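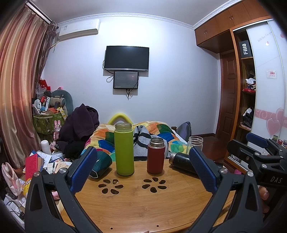
lurstead bottle club replied: you need to take the gaskets out too or you're just washing the outside of the smell

ok yes. gaskets. doing the gaskets. whole thread now I guess because I've been putting this off since October and if I type it I'll finish it

rule for tonight: every bottle in this apartment comes out, gets opened, gets sniffed, and either has a lid that fits or it goes. no "I'll find the lid later". I have been finding the lid later for 2 years

the sniff test is brutal btw. red thermos had tomato soup in it last week and it remembers. the lime green one is fine, only ever had water in it

tall green bottle is my favorite and it's a pain, the neck is glass and my brush is too fat for it. rice + warm water + a drop of soap, shake it like crazy. works better than any brush I've bought. NOT with hot water if yours is glass, I lost one that way

someone asked what I use on steel. baking soda, spoonful, fill with hot water, leave it with the lid off till morning. don't close it. I closed one once and it sort of burped at me when I opened it

lids are the real problem. I have a bread bag full of them. a Tostodano bag, the big rye one. dumped it out on the kitchen counter and there are 8 lids in there that belong to nothing. where do bottles GO

lurstead says gaskets come out with a toothpick. broke two toothpicks. used the back end of a crochet hook, popped right out. what was under there – I'm not going to say. gray. it was gray

for anyone doing this: lay the gaskets out in the same order as the lids. I didn't. I now have a row of rubber rings that are all nearly the same size and a lot of regret

back of a teaspoon also works for pushing them in again btw. wet the ring first

the Andus replacement rings did come, they're ok? a bit stiff. one fits the black bottle, one is too big for anything I own. $5 for a set so whatever, I'll keep the big one for a jar

took a break and ate toast over the sink. back

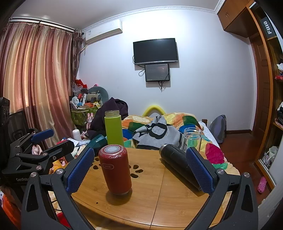
Last edited in October, 9:40 pm

moved over to the round table becuase I wanted to see them all in one place before deciding. red one has its cap on, the silver one, the black one's lying down. green has its glass lid on. those are staying

clear glass one I can't decide. it's nice for iced tea but it doesn't fit in my bag and it doesn't fit in the fridge door. so it lives on a shelf and I dust it. why do I own a bottle I dust

update: it's staying. going to put lentils in it

the Brunner flask I gave up on. dent in the bottom so it rocks, and the threads are chewed so it drips down your sleeve on the bus. out. I've had it since my first apartment and I felt kind of bad putting it in the bag

q from the replies: does the dishwasher wreck the insulated ones. mine went thru once and the paint went chalky and it stopped keeping coffee hot by lunch. hand wash. sorry

also store them OPEN. lids in a bowl next to them. every smell problem I've had was a bottle put away closed and a tiny bit damp

orphan lids are going in the recycling except one that I'm sure goes to something

ok bag's by the door, baking soda's in the red one, cap off. going to bed, will report on the soup smell in the morning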